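The Second Bin

By Phong Lã
29 May 2026
6 min read

The delegation from Dalisay was received at the front desk of the Latura Institute for Applied Assembly and issued twelve visitor badges. One badge was returned at once. It bore the name of Benjie Javier, who had been on the list until the previous evening, and whose sister had come in his place.

"The badge will have to be reprinted," said the officer at the desk.

"Then please reprint it," said Analyn Javier.

The matter was entered in the log, and the visitors were conducted to Room 212. The Director of Demonstrations, Dr. Somtochukwu Bako, welcomed them in the name of the Institute and asked that all telephones be silenced. He explained that the Flivside cell would be shown in simulation, on the large screen, and that every part of it had been modeled to the dimensions of the bench at Pomwood. Members of the delegation were invited to hold their questions until the end of the first run.

The lights were lowered. Mr. Dexter Cruzado, at the console, selected the view from the wrist of the arm.

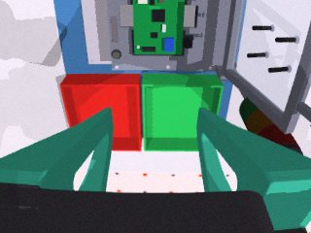 The Flivside cell from the wrist view, with the two bins and the mounted circuit board ahead of the gripper.

"Red is for boards that are refused," said Dr. Bako. "Green is for boards that are accepted. The system makes the decision in the time it takes to lift the part."

Ms. Javier raised her hand. She was reminded, courteously, of the arrangement concerning questions. She kept her hand where it was.

"My brother worked at Pomwood," she said. "He sat at that bench for years. He had three boxes."

Dr. Bako consulted his notes. The requirements document, which ran to ninety-nine pages, made provision for two.

"There was a third one under the bench," she said. "For boards he was not sure of. He took them out again after lunch, when the light had moved, and looked a second time. Most of them were good."

The delegation turned, as delegations do, toward the person who was expected to answer. Dr. Bako said that the point was noted. He added that the system did not depend upon daylight, and that a second inspection would therefore serve no purpose. It was the answer he had given to the board of governors, and it had been well received there.

Mr. Cruzado had not been asked to speak. He was a junior member of the staff, and his duties that day were limited to the operation of the console.

"It does hesitate, though," he said.

"I beg your pardon?"

"The score comes back near the middle, sir, on a few of them. We round it. It has to go in one or the other."

He changed the view without waiting for instructions, so that the whole station could be seen. 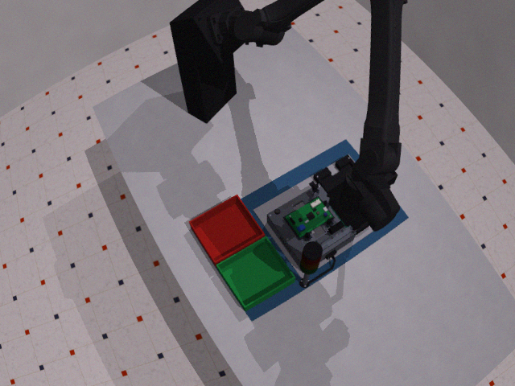 "How often do you round it?" asked Ms. Javier.

Mr. Cruzado looked at the Director, who looked at the screen. "I would have to check," he said. "We have never kept that figure."

Dr. Bako was a careful man and had been a careful engineer before that. He remembered a winter early in his career when he had carried a faulty relay in his coat pocket for a week — he could not have said why he did not throw it away — and had found on the last evening that the fault was in the tester. He had not thought of it in years. He did not mention it to the delegation.

"Could a third position be added?" he asked.

"To the model? Before July, easily," said Mr. Cruzado. "I would need to know where he kept it."

Ms. Javier left her seat and walked down to the screen. The beam of the projector fell across her shoulder, and the shadow of her arm lay over the bench. She bent and pointed low, at a place on the wall where the picture had already ended.

"There," she said. "By his left foot. He used to find it without looking."

The remainder of the program was postponed. Refreshments were served in the corridor, and the visitors spoke among themselves in the lowered voices of people who have been kept indoors. When Ms. Javier came to the front desk to sign out, the officer handed her the badge, newly printed and still warm. It read BENJIE JAVIER.

The officer apologized and offered to correct it.

"No," she said. "I will take it to him."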